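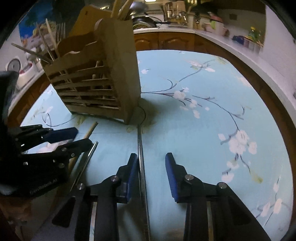
그림 1. 꽃무늬 식탁보 위에 놓인 나무 조리도구꽂이.

4. 지난 이야기 요약 장면의 변화와 시청자의 기억

4.1 자료를 읽어 나간 과정

앞 절에서 장편 연속극이 회차를 어떻게 나누고 다시 잇는지를 꽤 길게 살펴보았는데, 이 절에서는 그보다 훨씬 작고 대개는 건너뛰게 되는 부분, 곧 매회 첫머리에 붙는 지난 이야기 요약 장면을 들여다보려고 한다. 필자도 이 연구를 시작하기 전까지는 요약 장면을 제대로 본 적이 별로 없었다. 그 시간에 물을 끓이거나 전화를 받는 쪽이었고, 아마 이 글을 읽는 분들 가운데에도 비슷한 분이 적지 않으리라 짐작한다. 그런데 한 작품의 요약 장면만 따로 모아 처음부터 끝까지 이어 보면 본편과는 조금 다른 이야기가 만들어지고, 그 차이가 제법 재미있다.

분석 대상은 방송사 브레리코(Brerico)가 내보낸 수사극 〈토레레르(Torerer)〉와 가족극 〈테두라(Tedura)〉이다. 두 작품은 장르도 분위기도 퍽 다르지만 같은 편집실에서 요약 장면을 만들었다는 공통점이 있어서, 편집 관행이 장르에 따라 어떻게 갈라지는지를 보기에 알맞았다. 〈토레레르〉는 77회로 끝났고, 〈테두라〉는 그보다 길게 이어졌다. 두 작품을 합쳐 거의 200회분의 요약 장면을 모았으며, 재방송본과 본방송본이 다를 때에는 본방송본을 기준으로 삼았다. 재방송본에서는 요약이 통째로 빠지거나 광고에 밀려 앞부분이 잘려 나간 경우가 있었고, 이런 회차를 하나하나 맞추어 보는 데 생각보다 오랜 시간이 들었다.

4.2 수사극의 요약: 단서를 남기는 방식

〈토레레르〉의 요약 장면은 초반부와 후반부의 성격이 뚜렷하게 다르다. 초반에는 직전 회의 사건을 일어난 순서대로 보여 주는 데 충실해서, 처음 보는 사람도 그럭저럭 따라갈 수 있을 만큼 친절하다. 피해자의 이름이 다시 불리고, 주인공이 어떤 의심을 품었는지도 대사로 한 번 더 짚어 준다. 그러다가 항구 마을 미트뵈(Midtbø)로 무대가 옮겨 가는 중반부터는 순서가 눈에 띄게 흐트러진다. 직전 회가 아니라 한참 전 회차에서 스쳐 지나간 대사 한 줄이 불쑥 들어오고, 눈 밝은 시청자라면 오늘 누가 거짓말을 들키게 될지를 본편이 시작되기도 전에 알아차리게 된다.

이런 요약을 두고 당시 시청자 게시판에서는 의견이 꽤 갈렸다. 오래된 단서를 꺼내 주어 고맙다는 글이 있는가 하면, 범인을 미리 알려 주는 셈이라며 요약이 끝날 때까지 소리를 끄고 기다린다는 글도 있었다. 필자는 두 반응이 모두 같은 사실에서 나왔다고 본다. 요약 장면이 기억을 돕는 장치이면서 동시에 그날의 본편을 어떤 눈으로 볼지 정해 주는 안내문 노릇도 했다는 것이다. 잊고 있던 대사를 다시 들은 시청자는 그 대사가 오늘 쓰일 것이라고 기대하게 되고, 편집실은 그 기대를 잘 알고 있었던 것으로 보인다. 종영을 앞둔 몇 회에서는 끝내 쓰이지 않는 대사를 일부러 요약에 넣어 시청자를 엉뚱한 인물에게로 이끌기도 했다.

4.3 가족극의 요약: 감정을 이어 주는 방식

〈테두라〉는 사정이 다르다. 단서라고 부를 만한 것이 거의 없고, 요약 장면에 가장 자주 되풀이되는 것은 말다툼 뒤의 침묵이나 문간에서 머뭇거리는 얼굴처럼 줄거리만 놓고 보면 빼도 그만인 순간들이다. 50회 무렵 큰딸이 집으로 돌아오는 대목이 좋은 보기가 된다. 본편에서는 딸이 돌아온 까닭을 어머니에게 길게 털어놓지만, 다음 회의 요약에서는 그 긴 대사가 모두 빠지고 어머니가 고개를 돌리는 장면만 남는다. 왜 돌아왔는지를 모르는 채로 다음 회를 보기 시작한 사람도, 두 사람 사이가 편치 않다는 것만은 금세 느낄 수 있었을 것이다.

분량에서도 차이가 난다. 〈테두라〉의 요약은 회차가 쌓일수록 오히려 짧아지는데, 인물 관계가 복잡해지면 설명도 길어지리라던 필자의 처음 예상과는 어긋나는 결과였다. 4월 개편으로 방송 시간이 앞당겨진 뒤에는 이런 경향이 더욱 두드러진다. 방송 시간 조정이라는 바깥 사정을 빼놓을 수는 없겠으나, 짧아진 뒤에도 침묵과 표정이 차지하는 비중은 그대로 유지되었다는 점을 함께 적어 두고 싶다. 줄여야 할 때 무엇을 먼저 덜어 내는지를 보면 만드는 사람이 무엇을 아꼈는지도 어렴풋이 보이는 법이어서, 필자에게는 이 대목이 자료를 읽는 내내 가장 정이 가는 부분이었다.
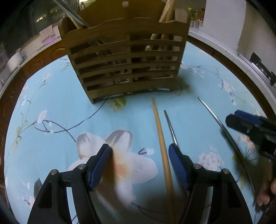
레미기우시 비소카(Remigiusz Wysocka)는 이 대목의 초고를 읽고, 요약이 짧아진 것을 편집실의 선택으로만 읽으면 시청자의 몫을 놓치게 된다고 지적해 주었다. 오래 본 사람들은 표정 하나만 보아도 앞뒤를 스스로 채워 넣을 수 있었고, 편집실은 그런 시청자가 충분히 많다고 믿었기에 설명을 줄일 수 있었으리라는 것이다. 아울러 뒤늦게 시청을 시작한 사람에게는 같은 요약이 도리어 문턱이 되었을 수 있다고도 덧붙였다.

고마운 지적이었고, 필자도 대체로 동의한다. 다만 뒤의 주장에 대해서는 조금 조심스럽다. 중간부터 보기 시작한 시청자의 글을 게시판에서 찾아 읽어 보면, 사정을 몰라 답답했다는 이야기 못지않게 그 답답함 때문에 지난 회차를 찾아보았다는 이야기도 나온다. 요약이 문턱이 된 것은 맞겠지만, 어떤 이에게는 그 문턱이 안으로 들어오라는 손짓으로 보이기도 했던 모양이다. 물론 게시판에 글을 남길 만큼 마음을 붙인 사람들의 말이므로, 조용히 채널을 돌린 사람들의 사정까지 여기서 헤아릴 수는 없다.

4.4 두 작품을 나란히 놓고

두 작품의 요약 장면을 견주어 보면, 수사극은 시청자가 잊었을 법한 것을 꺼내 놓고 가족극은 이미 알고 있을 법한 것을 한 번 더 보여 준다고 할 수 있다. 다만 이 구분이 끝까지 깔끔하게 지켜지는 것은 아니다. 〈토레레르〉의 주인공이 동료를 잃은 뒤의 2회분에서는 사건 설명이 거의 사라지고 빈 복도를 걷는 모습이 요약의 대부분을 차지한다. 반대로 〈테두라〉에서 유산 문제가 불거지는 시기에는 누가 어느 서류에 서명했는지를 수사극 못지않게 꼼꼼히 되짚는다. 같은 편집실에서 두 방식을 모두 손에 익히고 있었던 만큼, 장르의 관습보다는 그때그때 이야기가 무엇을 필요로 했는지에 따라 방식을 바꾸어 썼다고 보는 편이 자료에 더 가깝다. 이러한 방식이 다음 회 예고편에서도 같은 모양으로 나타나는지는 다음 절에서 이어서 다룬다.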